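RF getting into the shack audio on 40 meters only

Posted by gravelroad_ham in Station Setup and Interference
January 8, 2020

I have an Ezzat 922 amp, bought used, sitting on the desk about a foot from everything else I own. It drives a center-fed dipole in the back yard through 100 feet of coax. On 20 and 15 it behaves. On 40, as soon as I bring the amp on line, my transmit audio turns into what a friend across the county called "a man gargling in a culvert." With the amp bypassed the audio is clean on every band.

Things I have done so far: swapped the mic, swapped the mic cable, swapped the friend (the second one said "dishwasher"). I wound the mic cable through a snap-on ferrite, one turn, because that is how many turns fit. I moved the power supply to the other side of the desk, where it now blocks the heater vent. SWR on 40 is fine, under 1.5 across the part I use. The keyboard also types the letter J by itself when I talk, which my wife finds more interesting than anything I have ever said on the air.

The shack is on the second floor. Ground is a wire out the window, down the siding to a rod. I was told this was a good ground by the man who sold me the rod.

Do I need a filter on the control line between the radio and the amp? Ruvska sells a little box for it, but it costs more than I want to spend on a guess.

Posted by K. Kratochvíl

Don't buy the box yet. What you describe is common mode current coming back down the outside of your coax and wandering through the desk looking for something to do. The mic input is one thing it can do. The letter J is another.

That it happens only on 40 is a clue. A second-floor ground wire running down the siding is a pretty decent piece of antenna on some bands and a poor ground on those same bands. Yours, plus whatever length of wire gets you from the amp to the window, is probably somewhere near a quarter wave on 40. Measure it. If it comes out at thirty-some feet, there you go. The bottom end is held down by the rod, so the top end, where your desk is, gets the voltage.

Do these in order and test after each one, or you will never know which one mattered.

First, unhook the ground wire from the amp for one short test on low power, with the amp's three-prong plug still in its properly grounded outlet. Do not lift the safety ground in the plug. People do it and some of them stop posting. If the audio changes at all, better or worse, the wire is part of your problem.

Second, put a choke on the coax at the feedpoint. The Potier ones in the gray tube are fine, or make one from a proper toroid. For 40 you want type 31 material and a good number of turns, ten or twelve if the coax is thin enough to bend that way without being hurt. A single pass through a clip-on bead does next to nothing down at 7 MHz. I have a drawer of those beads from when I believed in them. 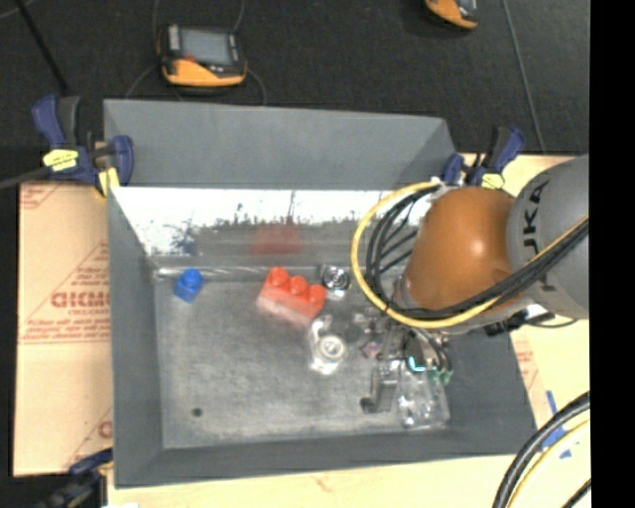 Third, put a second choke where the coax comes into the room, before it reaches the amp. I know you will be tempted to do only this one because it doesn't involve a ladder. It may even be enough. But then the feedline outside is still radiating, and in the other direction it is picking up every wall wart on your street.

Fourth, the small cables. The line from the radio to the amp that does the keying and the ALC should be shielded, short, and not coiled up behind the amp with the extra four feet hanging off the shelf. If you aren't using ALC, and with most rigs you can do without it if you set the drive level properly, unplug it completely. That line goes straight to a circuit whose job is to mess with your transmit level, and if RF rides in on it you get exactly the gargling you mention.

Then bond the radio, amp, tuner and power supply cases to each other with short wide strap. A copper strip along the back of the desk is good. This keeps all the boxes at the same RF voltage, even if it is the wrong one. Outside, that rod also needs to be bonded to your house electrical ground. For lightning and for code, whatever it does for the audio.

If after all that it still gargles, come back and say what radio you have, what you are driving the amp with, and where the dipole is in relation to the house. If one end of it passes over the shack, I may take back some of the above.

Kristýna

Posted by BoxOfRelays

its the amp. those 922s have bad relays. mine did it too and I replaced the relay and it was fine. well it was a different amp but same relay I think

Posted by Tower Leaner

Agree with nearly all of what Kristýna wrote, and I'd try the ALC line before touching anything else because it takes four seconds and you're already sitting down.

My own version of this was on 75 meters with a Wondard tuner and an amp I had built from a kit, so I had plenty of suspects. I spent most of a January on it. I rewired the mic jack. I lined the inside of a desk drawer with foil and put the audio interface in it. I bought a new audio interface, with isolation transformers, and put that in the foil drawer too. It was the shield connection on one PL-259 at the back of the tuner, which I had soldered myself and which was held together by the coupling ring and good intentions. Fine at 100 watts and a disgrace at anything above.

So before spending money, take every coax connector in the line and check it with an ohmmeter while you wiggle it. Especially the short jumpers. Everyone checks the long run and trusts the jumpers, when the jumpers are the ones that get yanked every time you clean behind the desk. I'm assuming you clean behind the desk.

Also try the amp into a dummy load on 40 at the same drive level. If the audio is clean into the load, it's the antenna system, and you can leave the relay alone. If it still gargles into the load, look at the jumpers, the control line or the amp itself, in which case the relay gentleman may be onto something. Keep the key-down time short unless it's a big load.

For the keyboard: a type 31 clamp-on with as many turns of the USB cable as you can stuff through it, right at the computer end. Or get a shorter cable. Mine was 18 inches after I was done with it and I have to sit up very straight.

Posted by gravelroad_ham

Unplugged the ALC line and turned the drive down. Dishwasher friend says it is now "a man in a culvert, not gargling." The ground wire came out at thirty-three feet to the rod, so I owe somebody an apology, possibly the rod. Toroids are ordered. Still getting the J. Will get on the ladder when the ice is off it.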